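Rolletti Opens March Sale on Bedding People Will Have Opinions About

PENROSE. Rolletti, the home textiles shop that has spent 14 years declining to sell plain white sheets, will put 393 duvet covers on sale this March. Every one has something printed on it. Some have a great deal printed on it.

The sale covers the Flerico and Cimonari ranges, including botanical prints, street maps and the newspaper print, a steady seller among customers who like to read in bed but keep losing their glasses.
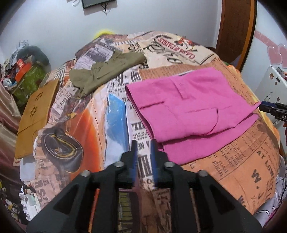 "We were told that pattern was finished," said Iresha Navaratnam, who founded the shop and still answers its phone before noon. "We were told this by a man in a beige sweater. I thanked him and ordered 200 more."

Prices drop by a third on doubles and by half on singles. Pillowcases are sold in sets of 2 and will not be split, however sad the story. Shoppers who bring in an old cover for textile recycling get a further discount at the register, provided it has been washed. The shop will check.

Navaratnam suggests choosing a print that can hold its own under clothes, on the grounds that most beds spend the day as a closet. Busy patterns also forgive coffee, up to a point she declined to specify.
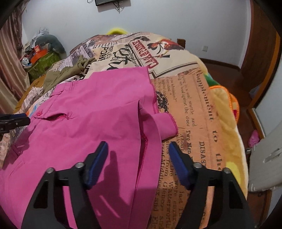

Hours and Contact

Rolletti opens at 10 a.m. and closes at 6 p.m. during the sale. Parking is behind the building and is as bad as you remember. Press inquiries go to Iresha Navaratnam at the shop, mornings preferred.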